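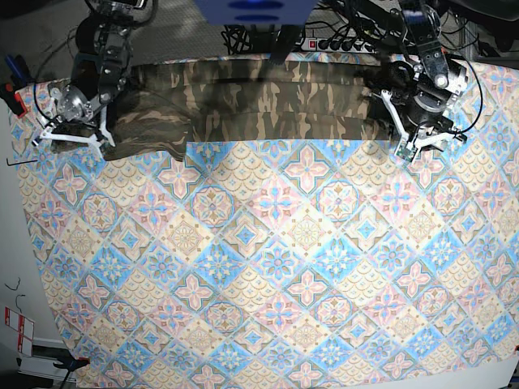
Pantalón de camuflaje estirado a lo largo de la mesa.

Sigo con las notas sobre doblado que empecé en noviembre. Tocan los pantalones de camuflaje, que en casa dan más trabajo que los vaqueros. El estampado irregular disimula las arrugas y también las costuras, así que conviene localizar estas con los dedos antes de hacer el primer pliegue.

Superficie: una mesa con mantel. El mantel sujeta algo la tela, pero si se tira del pantalón se desplaza con él y forma bolsas debajo. Antes de empezar lo aliso desde el centro hacia los bordes. Sobre la madera desnuda la prenda resbala y hay que corregir la posición después de cada pliegue.

El procedimiento que uso es el siguiente. Se cierra la cremallera, se vacían los bolsillos y se extiende la prenda a lo ancho, con la cintura a un lado y los bajos al otro. Se tira de los dos extremos con tensión moderada, lo justo para que la costura lateral quede recta. Después se lleva una pernera sobre la otra, costura con costura.

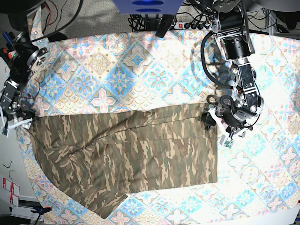
¿Se dobla primero a lo largo o a lo ancho?
Primero a lo largo, pernera sobre pernera, y después a lo ancho en tercios, desde los bajos hacia la cintura.

Leonie Waaka me escribió tras la entrada anterior para defender el doblado en mitades. En mitades el paquete sale más largo y más fino, y en mi cajón, un Memska de 22 cm de alto, no aprovecha la altura. En tercios el pantalón se guarda de canto y se localiza sin levantar los demás. Con un armario de baldas le daría la razón a ella.

El punto débil de los tercios es la entrepierna. Al superponer las perneras queda un triángulo de tela que sobresale de la línea.

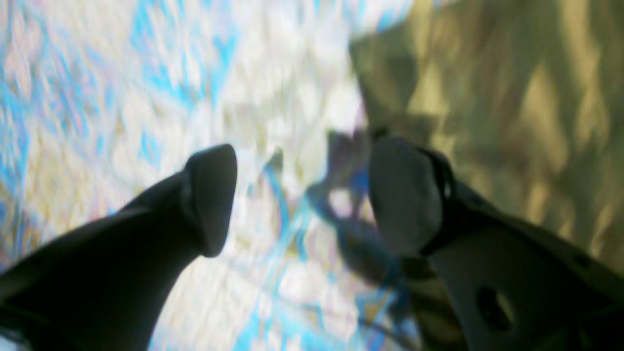 Ese triángulo se mete hacia dentro antes del segundo pliegue, de modo que el contorno sea un rectángulo. Si se deja fuera, el paquete se abre por ese lado en cuanto se pone de canto. En pantalones con bolsillos de fuelle hay que aplanar además la solapa; con botón, lo abrocho.

Sobre el planchado: no plancho estos pantalones. Los tiendo por la cintura, los sacudo una vez y los doblo al recogerlos. Gergely Deák los deja una noche bajo una pila de toallas y dice que le funciona. No lo he probado. 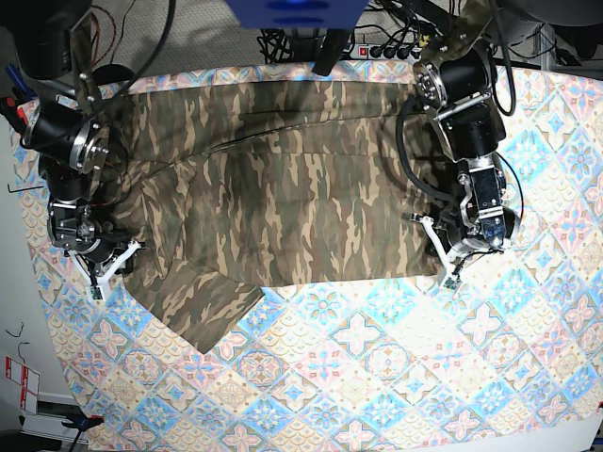
Extendido sobre el mantel, con una pernera desviada hacia abajo.

Pendiente para la próxima entrada: las sudaderas con capucha, que todavía no consigo guardar de canto.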